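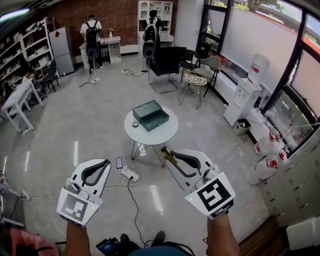

The woman who runs the furniture loan room in Nutdale has a rule about side tables, and she had explained it twice before I got my coat off. A side table must be able to hold one thing you need and one thing you have been meaning to put away. The round white one with the crossed wire base was managing this nicely, with a dark green box open on top and a small dark something beside it. "Give it a week in a normal house," she says, "and you won't see the top again."

The loan room lends furniture to people who have just moved and own, typically, a mattress and a kettle. It has 223 pieces on its books. Borrowers keep them for up to 40 weeks, then bring them back or, more often, ring up to ask what would happen if they didn't.

"Chairs go first," she says. "Everyone thinks they want a sofa, then they measure the stairs." The black armchair on the metal frame has been out 5 times and she speaks of it as one might of a racehorse. She is cooler about the stool with the patterned seat. "People love it. They put a plant on it. It's a stool."

I ask about the tall white unit with the square cubbies, having one like it at home that I have never managed to fill sensibly. She sighs. "A cubby is a drawer that has given up. You can see everything you own and you still can't find your scissors."

She used to work in the returns department at Adport, where she once processed 600 bedside lamps in a month, all sent back for being "too bright". It left her with firm views on lighting and a dislike of cardboard.

Does she borrow anything herself? "A desk. White, with drawers. I had it for a year and a bit." That is rather more than 40 weeks, I point out. She says she is aware of the rules, having written them, and offers me tea. The loan room is open on Thursday from two o'clock, and you will need a van or a patient friend.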